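Urkix publishes results of soft gripper comparison at Jerkdale

Jerkdale, May – Urkix has released the results of a bench comparison between three sets of gripper fingers for small robot arms. The work was carried out at the company's test room in Jerkdale, with arms and controllers supplied by Gallardo.

The comparison covered 48 everyday objects, among them purses, keys, cutlery, pill boxes and folded cloths. Each set of fingers was tried on the same arm, with the same controller settings and the same closing speed. In all, 3,279 grasps were logged. A grasp counted as good if the object was lifted, held for 16 seconds and put down without slipping.

Two of the three sets are flexible mouldings. The third is a rigid metal pair that Urkix has sold for several years and which served as the baseline. The rigid pair did best on cutlery and keys. The flexible sets did better on cloth and soft leather, though one of them wore faster at the tips and had to be replaced after 400 grasps.
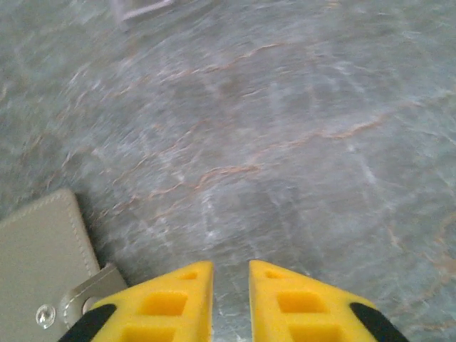 Flat, soft items gave the widest spread of results and will be the subject of a second round. They offer little height to close on, and a polished worktop lets them slide. The yellow lattice fingers have squared tips and black rubbery strips down their outer sides, and with a wallet lying flat on veined marble, the strap tab beside the wallet's round snap button is one possible place to start a grasp. Urkix will compare grasps on tabs and straps with grasps on plain edges.

The second round will also use a new wrist camera mount from Sirkolska, fitted to all three sets. Grasp logs and controller settings from the first round are available from Urkix on request.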